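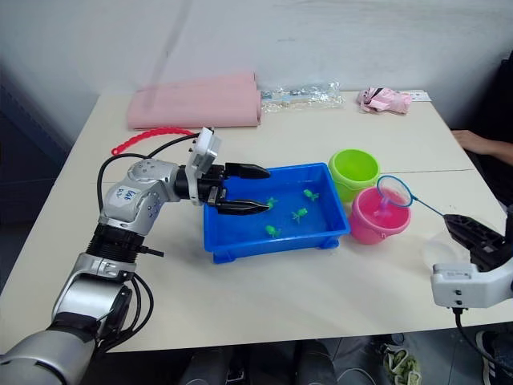

Arquivo de turmas: ponto de situação da digitalização

A primeira fase da digitalização das fotografias de turma ficou concluída em 2024-09-07. O fundo inclui 3.375 provas em papel, das quais mais de 200 não tinham qualquer legenda no verso. As restantes trazem nomes escritos à mão, em regra por fila e da esquerda para a direita, com grafias que variam de um ano para outro.

A descrição segue o modelo preparado por Lies Kramer. Cada registo contém o ano letivo, o nível, a designação da turma, o nome do fotógrafo (quando consta da prova) e a lista de alunos por fila. Os apelidos são transcritos tal como figuram na legenda original. As correções entram num campo separado, com indicação da fonte: livro de matrículas, pauta ou testemunho de antigo aluno.

Dos álbuns encadernados, seis aguardam tratamento. As folhas estão coladas entre si e só serão abertas depois da avaliação da Wuyts, prevista para janeiro. Até lá não podem ser consultados. O álbum Bratley, cedido por empréstimo, foi digitalizado na íntegra e já regressou à família.

Identificação de antigos alunos

Continuam por identificar 71 pessoas em fotografias dos cursos noturnos. As cópias de trabalho estão numeradas e podem ser vistas na sala de leitura ou pedidas por correio eletrónico. As respostas devem indicar o número da cópia, a fila, a posição contada a partir da esquerda e o nome completo à data da fotografia. O apelido de casada, se existir, vai entre parênteses. Quando duas respostas não coincidem, o registo mantém ambas até haver confirmação documental.

Reproduções

Os pedidos de reprodução passam a ser tratados por Siebe Dekker. A impressão é feita na Carance, em papel mate, e o levantamento faz-se na secretaria. Os ficheiros para uso pessoal são enviados sem encargos. A publicação em livro ou em página de internet exige autorização escrita da associação e menção do fundo de origem.

Os pedidos entregues através do antigo formulário Feno mantêm o número atribuído e não precisam de ser repetidos.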